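Lining Up Head Camera and Gripper Streams Before You Train

I put this off for way too long, so let me save you the trouble. If you record demos with handheld grippers and more than one camera, every stream comes with its own clock, and those clocks drift. My cloth folding policy kept closing its fingers a little early, and I spent ages blaming the network (sorry, network).

What we want at the end is one table where each row holds a head view, a gripper view and the finger opening, all from the same moment. I do it with Judik for the syncing and a small Python script for the checks. 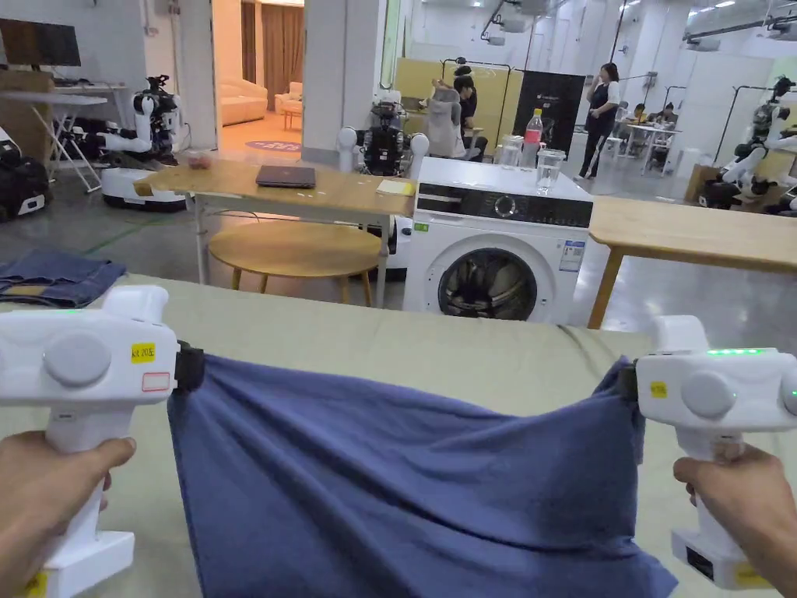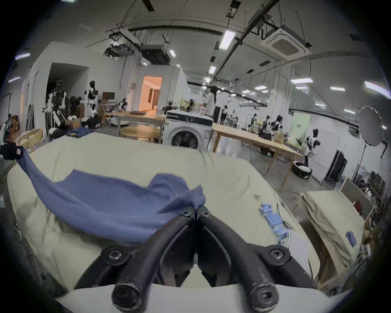
Blue cloth, first from head height and then from a gripper.

Step 1: get everything onto one clock. Open the session folder in Judik and pick one stream as the reference. I always pick the head camera. Leave the raw timestamps alone and let the tool write a new column called t_ref. I overwrote the originals once and had to pull the whole Casstead batch from backup, so please don't do that.

Step 2: find the offset. At the start of each take I open and close the fingers hard, 2 times, with both cameras watching. In the opening width signal that's a pair of sharp dips you can't miss. In the head video you mark the frame where the fingers first touch. Subtract one time from the other and there's your offset. Type it into the session settings and hit Apply.

Step 3: check the end of the take too! This is the part I skipped for months. Do the same open and close right before you stop recording, then measure again. On my longest take (2,187 head frames) the start lined up perfectly and the end was off by 9 frames. If your two numbers differ, choose "linear" under drift correction and Judik will stretch the stream between them.

Step 4: resample. I go down to 10 rows per second, which is plenty for cloth. Use nearest frame for images and interpolation for the finger width. Don't interpolate a stream across a gap, though. My script drops any row where the closest real sample is more than half a step away, and it prints how many it dropped so I notice when a cable is going bad.

Step 5: look at it. Play both views side by side with the width plotted underneath, and stop at a few grasps. The curve should flatten out right when the fingers close on the fabric. If it flattens before that, your offset probably has the wrong sign. I still get that backwards all the time.

Once it looks good, export with the Rultarton preset and keep the offset file next to the data. You'll want it when you re-export with different image sizes, and you will re-export.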